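The Tray Job

Jocelyn Beaulieu wanted an answer before December, and she wanted it in one page. Could a machine do the back-room work at Gorndale or not?

Odair Quintana had worked the back room for nine years. He unpacked returns, folded the cloth bags, wiped the trays and put the right bag with the right tray. He did 193 sets on a slow day. Now he sat at a white table with a hand tool from Vollero, two black padded fingers worked by a squeeze grip, and did the job the way an arm would have to do it.

"No hands," said Zachary MacDonald, who had the clipboard. "Only the tool."

"I know."

"You touched the bag."

"I moved it out of my way."

"Then it has to move it out of its way too."

Odair put the bag back where it had been, in a heap behind the tray. It was one of the kiwi ones. He hated the kiwi ones. They were thin and slippery and never lay the same way twice. 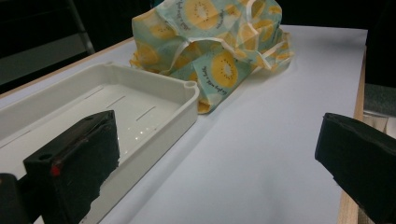
He started with the tray, as he always did. A tray was easy. You came down over the rim, closed, and lifted, and it stayed the shape it was. Zachary wrote that down. He had a column for things that stayed the same shape and a column for things that didn't, and after a morning the second column was longer.

"How do you know where the handle is?" Zachary asked.

"I look."

"But if it's under."

"I pick up the bag and shake it."

Zachary wrote "shake" and then looked at it for a while. "How hard?"

Odair tried to think how hard. He had folded his daughter's school clothes that morning, and if someone had asked him how hard he smoothed a sleeve he couldn't have said that either.

"Until it comes loose," he said.

They did the bag six times with the tool. Twice it folded. Twice he pinched one layer and the rest slid off the table. Once he got the handle and the whole thing swung around and knocked the tray sideways. The last time he had it nearly square and the fingers would not let go of it. The padding held on to the cloth, and when he opened the grip the fold came up with it.

"That's a fail," said Zachary.

"That's a fold. It just isn't on the table."

Zachary marked it as a fail.

At eleven Sheldon Arsenault came in from the loading door to see how it was going. Sheldon had seen the arm at the Girard plant, the one they called Tritavness. It had moved 595 trays in a shift, he said, and never set one down crooked.

"And bags?" Odair asked.

"They don't have bags."

"What do they have?"

"Trays," said Sheldon.

He stayed to watch two more tries, said his wife would buy one tomorrow if it did laundry, and went back to his truck.

Odair changed the order after that. He took the tray last, so there was nothing to knock over, and he stopped trying to fold in the air. He dragged the bag flat by one corner, then the other. It was slow and it looked stupid. His mother would have taken the thing away from him and done it herself. But it folded, and then it folded again, and Zachary stopped asking questions and only wrote.

"You'd never do it like that," Zachary said.

"No."

"Would you mind if it did?"

Odair thought about the evenings when the pile came up to his chest. "If it did it all night while I was home, I wouldn't mind how it looked."

"And the ones it dropped?"

"Somebody picks them up in the morning." He squeezed the grip shut and opened it again. "Me, I guess."

They put the bag in a heap behind the tray once more and he brought the fingers in.
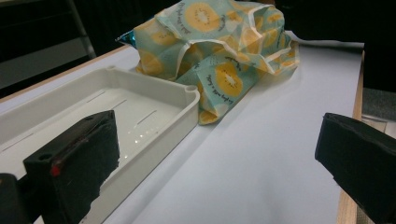 ## What Jocelyn got

The page was dated October 1, 2020. Zachary typed it and Odair read it over his shoulder.

It said that a machine could do the trays now. It said that a machine could fold a bag if the bag was laid out first, and that laying out the bag was most of the job. Zachary had put "most" and Odair had asked him to leave it.

Jocelyn read it standing up.

"So it's half a yes," she said.

"It's a yes for the trays," said Zachary.

"I can't buy half an arm." She turned the page over to see if there was more on the back. "Odair, what would you do?"

"Buy stiffer bags," he said.

She laughed, and then she wrote it down — in pen, at the bottom, under Zachary's name. She asked what the kiwi ones cost, and he went to the back room to find the invoice.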